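Keep the fruit on the table

I will argue with anyone who keeps their fruit in the refrigerator drawer. Fruit belongs out on the table, on a cloth with some color in it, where you walk past it 86 times a day and eat it on maybe four of those trips. That is still four more than the drawer ever gave me!

My friend Calum Dunbar thinks I'm wrong. He has a clear plastic bin for everything and his pears all face the same way. I admire it, I really do, and then I go home to my plaid and my oranges and feel sorry for those pears.

A table with fruit on it looks like somebody lives there. I love a bright orange against blue plaid – the two colors make each other louder – and I love a pink kettle standing close by, so that tea and something to peel become the same idea.

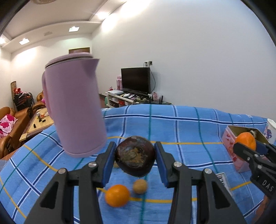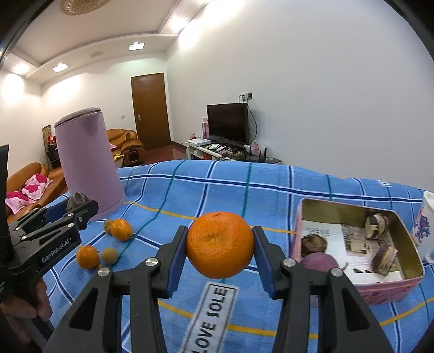
And please, mix the sizes. A bowl of identical apples is fine in a hotel lobby, but at home I want big citrus next to tiny things you can finish in two bites (kumquats, skin and all, if you've never tried it you must). My neighbor Amirhossein Parsa puts out whatever the market had that morning, dark fruit, pale fruit, things I have to ask him how to open, and people stay at his table until late.

Yes, some of it goes soft faster in a warm room. In November I get away with nearly anything, and in summer I buy less and shop twice as often. Berries can go in the cold, I'll give Calum the berries. Everything else stays out where I can reach it with a cup in my other hand.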